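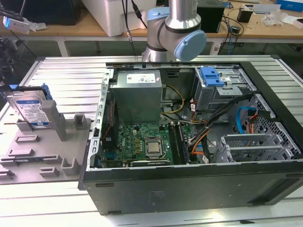 How long should an obituary be?

As long as the paper will let you, up to the point where you start padding. For our local one that's 190 words before they charge extra, and I've found that's plenty for a first go.

I've written seven of these now, for family, neighbours and one former boss, and I still get the same sinking feeling when I sit down to start. If you're reading this you've probably just lost someone and been handed the job since you're "the one who's good with words". I'm sorry. It's a rotten thing to have to do in a rotten week, but it's very doable, and you can have a rough version by teatime.

Start with the plain facts

Get a sheet of paper and write down the full name (with any maiden name or nickname people knew them by), the age, the date they died and the town they lived in. Then where they were born, who their parents were, who they married and when. Ring someone to check the dates! I once put my aunt Bezawit Teshome down as born in March because that's when we always had the party, and her birth certificate said otherwise. My cousins still bring it up.

Spellings matter even more. Ask each branch of the family to send you their names in a text so you can copy them across exactly. Don't forget second husbands, stepchildren and the grandchild who's just changed their surname.

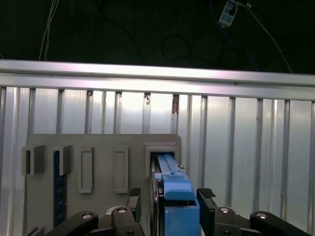
Light blue plastic part held upright in a gripper

Gather the stories

Set yourself 15 minutes per phone call or you'll be there all night (lovely, but you've a deadline). I ask everyone the same thing: what did they do on an ordinary afternoon? You get far better answers than if you ask what the person was like, when everybody says "kind" and "always laughing" and then there's a long silence.

When my old boss Jarmo Kettunen died I rang three people from work. All of them told me about his packed lunches, which he ate at half past ten every morning, standing up, while reading the bus timetable. That went straight in. His daughter told me later she'd read that line out to the whole family.

Write notes in whatever words people give you and don't tidy them yet. Some of the oddest phrases turn out to be the ones you want to keep.

Put it in order

Most notices go something like this: the death, the birth and childhood, school and work, marriage and children, what they loved doing, who they leave behind, and last of all the funeral details. You can shuffle the middle about as you please. I like to move the hobbies up if that's what the person really lived for. Gebremedhin Ejigu had forty-odd years in an office and I gave it one sentence, then spent the rest on his allotment at Fadcombe. His wife Etenesh Endale rang to say I'd got it dead right, apart from the variety of bean.
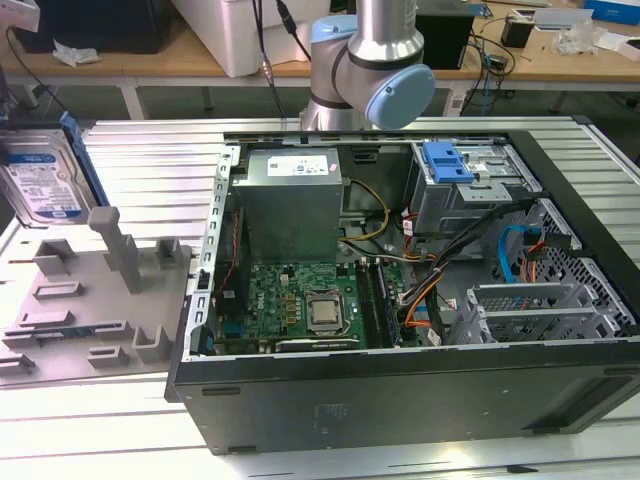 The family list at the end is the fiddly bit. Go oldest to youngest, put partners' names in brackets after each child, and if there are lots of grandchildren ask the family whether they'd like them all named. Some do and will happily pay for the extra lines. People who died before them go in a separate sentence, usually just parents, a spouse, or a brother or sister.

About the wording. "Died" is fine, and so is "passed away". Use whichever the family says out loud. I'd go easy on "lost their battle" unless you know they'd have put it that way themselves. The cause of death can be left out altogether and you don't owe anyone an explanation for that.

Now cut it

Read it aloud, slowly. Anything you stumble over, shorten. Anything that could be said of anybody's granddad, take out, and put one of your phone notes in its place. My first draft for Ketill Mikkelsen was twice the limit and had the word "devoted" in it four times, which would have made him snort. 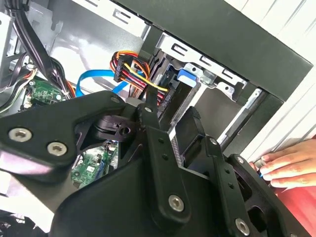 Once it's down to size, send it to two relatives, no more, and tell them you need replies by a set time. Say clearly that you want mistakes pointed out. If you send it to the whole family you'll get a row over commas.

Then ring the paper and ask about their cut-off, what a photo costs and whether the online version is included. Check the funeral director isn't already placing a notice too, as some do it as part of the service and you could end up paying twice. Leave the home address out, as well. Give the church or crematorium, the time, and where to send donations if they've asked for those in place of flowers.

Keep a copy of the longer draft. I print mine out and give it to whoever's doing the eulogy, with all my phone notes clipped to the back.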